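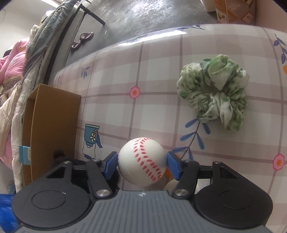

Household tidying by robot

Household tidying by robot is the use of a machine to pick up loose articles in a home and return them to a shelf, drawer, bin or other place of storage. It is treated as a branch of domestic robotics, alongside floor cleaning, laundry handling and kitchen work. Floor cleaning has been sold to the public for many years. Tidying has not reached the same stage, and as of 2022-02-24 the machines able to attempt it were found mainly in laboratories and in a small number of trial homes.

The term usually covers toys, clothing accessories, books, packages and small kitchen goods. It does not usually cover furniture, waste water, live plants or the care of persons and animals. Some authors also leave out dishes, on the ground that a dish must be washed before it can be put away and so belongs to a different chore.

Scope of the task

Tidying is commonly divided into finding an object, deciding where it belongs, taking hold of it, carrying it, and letting it go in the right place. Each of these steps has been carried out by machines under controlled conditions. The difficulty lies in performing all of them in sequence, in a room that was not arranged for the purpose, with objects the machine has not handled before.

A shop floor differs from a home in this respect. Parts on an assembly line arrive in a known position and have a known shape, and the surface beneath them is plain. A table at home may hold a ball, a hair tie, an open carton and a packet at the same time, on a cloth printed with flowers or dishes. A person tells the printed flower from the real object without effort. A machine that relies on color and outline may try to pick up the pattern, or may overlook an object whose color is close to it.

Classes of object

Rigid objects are those that keep their shape when pressed. Balls, blocks, cups and boxed goods belong to this class. A ball is often used as a first test because it looks much the same from every side and can be grasped from any direction in which the fingers have room. It also rolls when touched off center, so a slow or uneven closing of the fingers may push it away. Smooth balls need a softer or higher-friction pad than rough ones.

Soft objects change shape when handled. Scrunchies, socks, cloths and stuffed toys are in this class. They are easy to hold once gripped, as the fabric gathers between the fingers, but their outline gives little guide to where they should be gripped. A scrunchie lying in a loose ring may be lifted by one fold or by the whole bunch, and either is acceptable if the only aim is to place it in a basket. Where the aim is to hang it on a hook, the opening must first be found, and that opening may be partly closed.

Containers form a third class. An open cardboard box may be an object to be cleared away, a place in which other objects are to be put, or both in turn. Machines have generally been told which of these applies, and few have been able to judge it for themselves.

Grippers

The most common hand for this work is the two-finger gripper, in which a pair of fingers closes from opposite sides. The fingers are often carried on linkages that keep the pads facing each other as they move. Pads of rubber or a similar soft material are fitted at the tips, and on many models they can be changed when worn.

Two fingers are enough for a large share of ordinary household articles. They are less suited to flat items such as playing cards and sheets of paper, which must be slid to an edge or lifted with a thin nail-like tip, and to wide items such as large books. Suction cups are used for flat and boxed goods, but they hold poorly on loose cloth. Hands with five fingers have been built in many research groups. They are costly, hard to control and slow to repair, and their advantage in plain tidying has been disputed.

Hand-held versions of the two-finger gripper are also in use. A person carries the tool through the chore with a camera attached, and the recorded movements are later used to teach a robot arm fitted with the same fingers. The method allows work to be recorded in ordinary rooms without bringing a full robot into them. Its critics note that a person's arm reaches around obstacles in ways that a mounted arm may be unable to copy.

Notable projects

Pendale. Pendale was a wheeled base with a single arm, developed by a group under Primo Ruggiero. It was designed to clear a low table into a bin fixed to its own body, which removed the need to find a separate place of storage. In its published home trial the machine worked in 17 households. The group reported good results with balls and blocks and weaker results with soft goods. Ruggiero wrote afterward that the patterned cloths met with in several homes had been "a harder subject than the toys."

Stallel. Stallel used two arms on a ceiling rail and was intended for playrooms. The project, led by Oi-ling Yau and Oğuzhan Demirtaş, gave particular attention to sorting, so that balls went to one bin and fabric articles to another. The rail proved difficult to fit in rented homes, and the later version was moved to a floor stand.

Kong. Kong was a software package and had no body of its own. It was written by Chun-hung Man to judge whether an object was out of place, drawing on a short list of house rules supplied by the resident. In tests it agreed with residents on most toys and clothing but often disagreed on shoes, which some households keep beside the door and others leave wherever they are taken off.

Illska. Illska is a training method based on hand-held grippers, described by King-fai Chien. Its records were made by more than 5 households on their own tables and floors, with their own belongings. Two of the households withdrew before the end and their material was not used. Chien's account is frequently cited for its section on lighting, in which reflections from glossy table covers are listed as a leading cause of missed objects.

Measurement

There is no single accepted test. The most common figure is the share of objects put in the correct place within a set time, but the figure depends heavily on which objects are chosen. A trial made up of balls will give a higher figure than one made up of socks and hair ties. Some groups therefore publish separate results for rigid and soft objects. Others count the number of times a person had to step in, which residents tend to find easier to understand.

Speed is reported less often. In most published trials the machines were far slower than an adult doing the same work. Supporters reply that speed matters little if the task is done while the room is not in use - at night, for example, or during working hours. This argument has less force in small homes, where noise and floor space are limited.

Safety

Tidying robots work close to people and at a height that children can reach. Gripping force is normally limited, and arms are made to stop on contact. A weak grip lowers the risk to fingers but also increases the number of dropped objects. Small parts, cords and plastic wrapping raise a separate concern, as a machine may scatter them or draw them into its wheels. Cameras inside the home have led to questions about who may view the recordings and how long they may be kept. Several projects remove faces from their records before storage.

State of the field

Opinion on when such machines may be ready for general sale is divided. One view holds that the gripping of single objects is close to solved and that the remaining work lies in judgment, meaning the choice of what to move and where. Another holds that soft and tangled goods remain a serious mechanical problem whatever the quality of the software. A third group favors changing the home, with labeled bins, plain table covers and fixed storage points, so that present machines can manage.

Proposals of the last kind have been made for nurseries and hotels, where rooms are furnished to a common plan. They have found less support among private householders. Demirtaş has argued that a resident who must sort and clear a room before the robot can enter it has already done the greater part of the chore.

See also

Domestic robot
Laundry folding machine
Robot end effector
Robotic vacuum cleaner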